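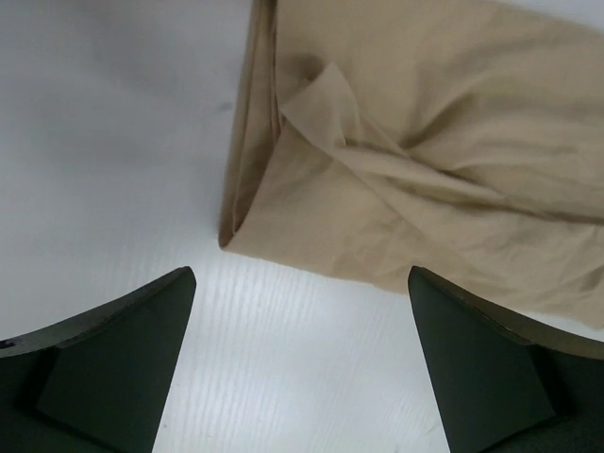
Tan cloth on a white table, above the two fingers of a gripper.

How Do You Buy a Robot?

Part of the series How Work Gets Done
Written by Duygu Tuncer. Last updated 18 June 2018.

A robot arm is a machine that can be told to move in certain ways. Factories use them, and so do laundries, farms and repair shops. Before any of these places can use a robot, a person has to choose one and pay for it. Choosing takes longer than most people expect.

Start with the job

The first thing to write down is the job. "We want a robot" is too short. "We want to pick up one piece of cloth from a table and lay it flat" is better, and a buyer can work with it.

Cloth is a hard thing for a robot to handle. A box has the same shape every time it is put down. A piece of cloth can land in a heap, with folds on top of other folds, and the next time the heap will be different. A person can usually find a corner by feel. A robot needs a way to see the cloth and a gripper that can pinch a thin layer.

A gripper is the part at the end of the arm that holds things. Many have two fingers that open and close. Others use air to suck an object up, much as a vacuum cleaner does. Air may leak straight through thin cloth, so fingers are often chosen for this work.

Make a list of parts

The arm is only one line on the shopping list. Here is the list that a small repair shop, Brastell, made when it planned a table for sorting clothes:

Robot arm
Gripper with two fingers
Small camera
Table
Metal rails
Cables and brackets
Spare fingers
Computer
Training for the workers

Erdal Yazıcı, who wrote the list, left out the brackets the first time. Brackets are small metal or plastic pieces that hold one part to another. They do not cost much, but the arm cannot be switched on until everything is held in place.

Add up the money

A plan for spending money is called a budget. Brastell had two prices to compare. The Lesivach gripper cost $340. The Grunasex gripper and camera set cost $2,497. The second price is 7 times the first, with a bit left over.

The cheaper one is not always the better buy. The Lesivach gripper came with no camera, and a camera had to be bought separately. The buyer added the cost of the camera, the cable and the time needed to fit them. Only then could the two prices be compared fairly.

There are also costs that come later. Finger pads wear down. Cables bend many times a day and can break inside. A careful buyer puts money aside for these before the robot arrives.
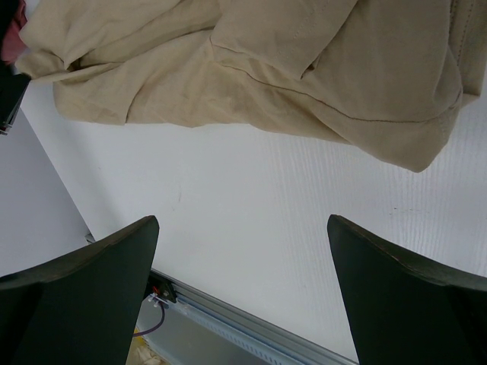

Wires and a metal rail at the edge of a work table.

Plan the space

Robots need room. The buyer measures how far the arm can reach and draws that distance on a floor plan. People should be able to walk past without coming inside the line while the arm is moving.

The table matters too. It must stay still when the arm pushes on it. Many work tables have aluminum rails, which are light and do not rust the way iron does. Rails with grooves are useful – a bracket can slide along the groove and be tightened with a screw where it is needed. If the plan changes, the bracket can be moved.

Wires need a path of their own. A wire that hangs in the wrong place can catch on the arm. The plan should show where each wire starts, where it ends and how much slack it has. Slack means extra length, so that the wire is not pulled tight.

Try before you buy

Some sellers lend a robot for a test. Brastell borrowed an arm from a seller named Ivanyshyn for 3 weeks in June. The workers kept a notebook with one line for each try: what the cloth was, whether the gripper picked it up, and what went wrong if it did not.

A test should use the real objects from the real job. A gripper that can hold a wooden block may still drop a sleeve.

Words to know

Budget: a plan for how money will be spent.
Bracket: a piece that joins or supports other parts.
Gripper: the part of a robot that holds things.
Slack: extra length in a wire or rope.

Try it yourself

Choose a job in your classroom, such as putting away pencils. Write the job in one sentence. List every part a robot would need to do it, then trade lists with a partner and look for anything missing.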